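5. Preparación de la demostración para jornadas de puertas abiertas

Esta sección explica cómo montar el puesto de demostración de doblado con la pinza manual Tekard, tal como se instala en la sala de visitas de Bovusbridge. Para el uso diario de la pinza en recogida de datos, consulte la sección 3.

5.1 Antes de la llegada del grupo

1. Coloque la mesa de demostración con el lado largo hacia el público. Deje 100 cm libres entre el borde de la mesa y la cinta de separación.
2. Compruebe que el tablero está limpio y seco. Las migas y la arena se quedan pegadas a las yemas y rayan la madera.
3. Saque la pinza del maletín Allgate y revise los casquillos de los brazos. Si alguno sobresale de su alojamiento, no utilice la pinza y sustitúyala por la de reserva.
4. Abra y cierre la pinza varias veces sin carga. El recorrido debe ser suave y las dos yemas deben tocarse en toda su altura.
5. Conecte la cámara de la pinza a la pantalla de sala. Espere a que aparezca la señal antes de mover el equipo.
6. Inicie una grabación de prueba y deténgala. Si el contador de la pantalla no avanza, repita el paso 5.

Nota: la pantalla tarda en reconocer la cámara si se ha encendido después que ella. Encienda siempre primero la pantalla.

PRECAUCIÓN: no apriete los tornillos de las yemas con la pinza cerrada. Afloje la empuñadura, ajuste y vuelva a comprobar el cierre.

5.2 Material para los visitantes

Se necesitan 2 paños por grupo, uno en uso y otro de repuesto. Use paños gruesos y de color vivo, que se distinguen bien del tablero en la pantalla. Los que tienen el borde en otro color facilitan la explicación, ya que el visitante ve enseguida dónde debe agarrar. No use paños recién lavados que aún estén húmedos.

La hoja de turnos y las fichas para el público se guardan en el armario 735, junto con las llaves del carro Ackermann. Devuelva ambas cosas al terminar.

5.3 Desarrollo de la demostración

Cada turno dura 30 minutos, incluidas las preguntas. Los grupos de octubre suelen ser escolares; en ese caso, haga primero una pasada completa sin comentarios y explique en la segunda.

1. Extienda el paño sobre la mesa sin alisarlo del todo. Las arrugas forman parte del ejercicio.
2. Sujete la pinza por la empuñadura, con las yemas hacia delante y la cámara despejada. No apoye la muñeca en la mesa.
3. Cierre la pinza y acerque las yemas al paño, cerca del ribete. Mantenga la posición un momento para que el público la localice en la pantalla.
4. Abra la pinza, tome el borde y levántelo despacio.
5. Lleve el borde hasta el lado contrario y suéltelo.
6. Repita los pasos 3 a 5 con otro lado del paño.
7. Ofrezca la pinza a un visitante. Permanezca a su lado durante todo el ejercicio.

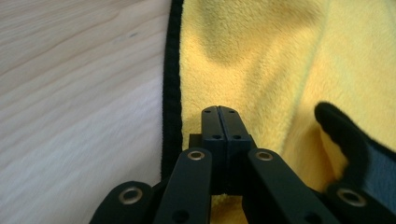

Figura 5-1. Paso 3: yemas cerradas sobre el paño, junto al ribete negro.

Nota: si la tela se escapa al levantarla, el agarre ha sido demasiado superficial. Vuelva a abrir la pinza y tome más tejido.

PRECAUCIÓN: mantenga los dedos fuera de los brazos articulados. Al cerrar la empuñadura, el espacio entre ellos se reduce y puede producir un pellizco. Avise de ello a cada visitante antes de entregarle la pinza.

5.4 Preguntas frecuentes del público

Los visitantes suelen preguntar por qué no hay un brazo robótico en la mesa. Explique que con la pinza manual una persona graba los movimientos y que esas grabaciones se usan después para entrenar al robot. El brazo se enseña en la sala contigua, al final del recorrido.

5.5 Cierre del puesto

1. Detenga la grabación y espere a que se apague el indicador.
2. Retire las pelusas de las yemas con un cepillo seco. No use alcohol.
3. Guarde la pinza cerrada en el maletín, con la tapa de la cámara puesta.
4. Anote en la hoja de turnos cualquier holgura o ruido observado.

Para el transporte del puesto a otras sedes, véase la sección 6.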